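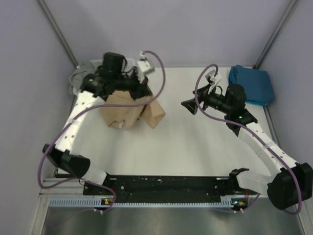
Two-arm cell, paper bag in the left gripper.

Home Forum Teleoperation Recording Unanswered Log in

Left arm demonstrations drift when handling a paper bag

ifigeneia_papadakis

I am recording demonstrations on a two-arm cell by remote control, using a pair of leader arms. The task is to pick up a brown paper bag with the left gripper, open it with the right, then put a folded cloth inside. The cloth part is fine. The bag part is not. Out of 20 recorded attempts I would keep 7.

The main fault is at handover. I close the left gripper on the bag, move the right arm in, and by the time the right fingers reach the opening the left wrist has sagged a little and the opening faces the wrong way. I have rerun the joint zeroing twice. Would I do better guiding the arms by hand for this one? Software is Gernovum, default settings.

Iraklis Kouris

Hand guiding will not help much with two arms. You need one hand on each, your forearms end up in both wrist camera views, and the policy then trains on images it will never get at run time. Stay with remote control.

The sag is more likely to be on the leader side. Your left hand has nothing to do while you concentrate on the right, so it drops, and the follower copies it. Plot the commanded and measured joint positions for the left arm over the handover. If both drop together, it is you. If only the measured one drops, look at the gains or the gripper load, though a paper bag weighs next to nothing.

Fixes, in the order I would try them:
 - Rest the left leader on a block at the handover pose.
 - Map a foot pedal to hold the left arm. Release it only when leader and follower poses match, or the arm will jump.
 - Grip the bag further from its opening, so a small wrist error matters less.

Check the slack in the wrist cable loops as well — a tight loop will pull the last joint round at some poses.

clirnerthorpe_lab

Pedal works. We used 3 seconds as the longest hold. Change the bag every so often, a soft one behaves differently from a new one.

ververidis

Same problem here with bags. I just recorded more of them and deleted the bad ones.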